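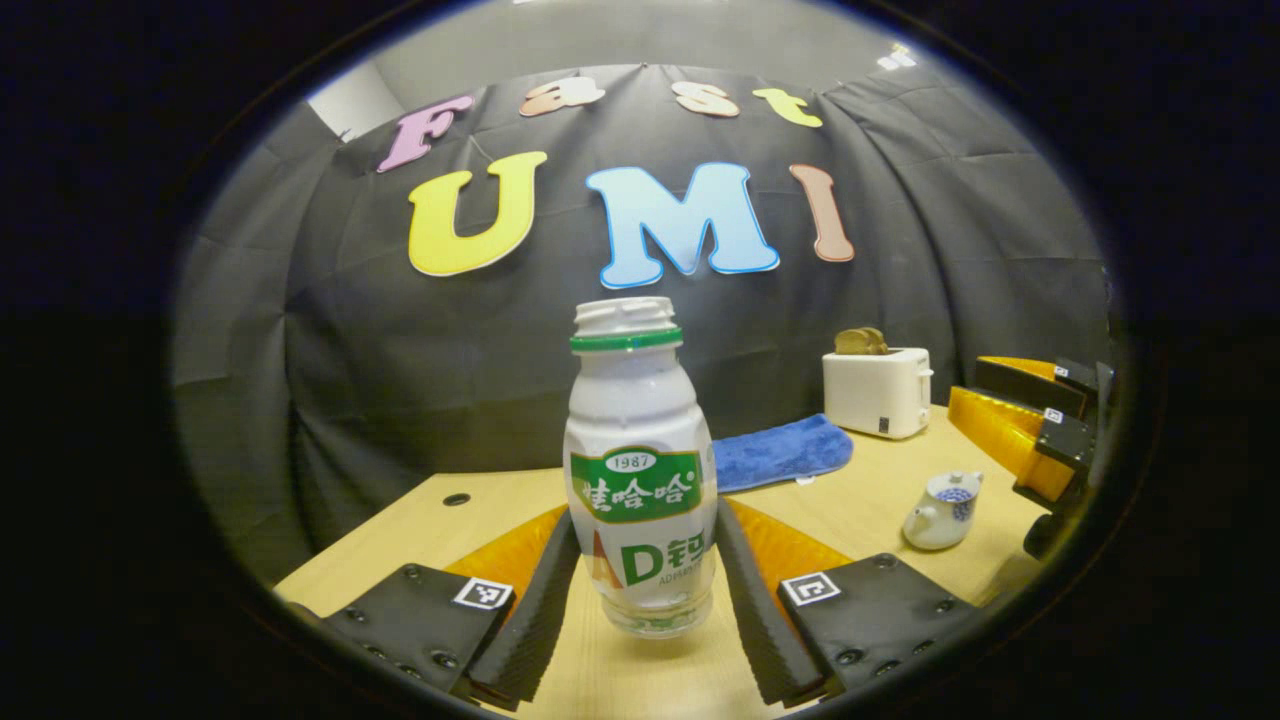 What is a grip rule in robot handling?
A grip rule is a written limit on how a gripper may hold an object: where the fingers touch it, how hard they press, and how the object is let go.

Grip rules are used in labs and small plants where one gripper has to deal with many kinds of household goods. They are usually kept as a short document next to the safety instructions for the cell, and they cover the object more than the people nearby. Safety of people is handled under separate standards.

Contents of a rule

Most sets name a contact zone for each class of object. For small drink bottles the zone is the side wall, with the two fingers facing each other. Holding by the cap is generally banned, as a cap can turn or come off under load. Thin plastic is given a lower force limit than glass or metal, and full and empty bottles of the same type are listed as separate objects.

Release is covered too. The base must be on the surface before the fingers open, and the fingers must clear the object before the arm or hand moves away. Hand-held grippers used to record demonstrations follow the same rules as powered ones – a grip that a robot may not copy should not be recorded.

The Wustance list

One widely copied set is the Wustance list, drawn up by Lợi Khương for the Varov test shop. The first version had 6 rules and fit on a card. It grew to 106 entries as object classes were added, and users complained that it took too long to check. The August revision moved the object tables to an annex and put the general rules back on one page.

Lepik uses the list with changes to the sections on soft packaging. Orka keeps its own version, in which every new object must pass 100 lifts before it is added to the annex.

Checks and records

Finger pads are inspected at the start of each shift for tears, dirt and loose screws. Markers used for tracking are wiped clean and replaced if scratched. A dropped object is logged with the gripper number, the object class and the time, and the grip is not used again until the entry has been reviewed.

See also: End effector, Force limit, Teaching by demonstration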